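Vokine Tastura
Handheld gripper and teleoperation kit for task demonstration

Overview

Tastura is a two-mode demonstration kit for small robot arms. An operator either guides the gripper by hand or drives it from the Hurik leader unit, and the same recording format is used in both cases. Demonstrations taken by hand and by remote control can be mixed in one training set without conversion.

Wrist view

The wrist camera is mounted at the gripper with a wide-angle lens, so the fingers stay in view together with the object and a good part of the bench. Video is saved with finger position and motor current on a shared clock. No external camera is required, although one can be added on the second input.

Soft and thin materials are the usual reason for choosing the wrist view. Fabric or tissue wrinkles under the fingers, and a fixed camera tends to lose the contact area behind the gripper body. In the view below, the white finger parts are at a creased pink-red sheet draped over a soft cream-colored object, and the black lower finger presses on the object's lower right edge.
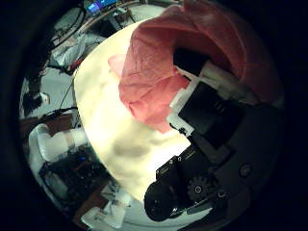

Recording a demonstration

1. Power the base and wait for the ready tone.
2. Select HAND or REMOTE on the side switch. The mode cannot be changed during a recording.
3. Press the record button once to start and once to stop. Maximum length is 300 seconds.
4. Review the clip in Solanki, the supplied desktop software. Trim idle time at either end and save or discard.

For a new task we suggest 20 demonstrations before the first training run. Vary the starting position of the object between recordings.

Specifications

Maximum finger opening: 177 mm
Maximum grip force: 20 N
Finger drive: geared
Modes: hand-guided, remote
Camera inputs: 2 (one used by wrist camera)

In the box

Gripper with wrist camera, Hurik leader unit, base, power supply, signal cable, spare finger pads, Solanki license for one workstation.

Mounting plates for other arms are sold separately. Check the bolt pattern before ordering.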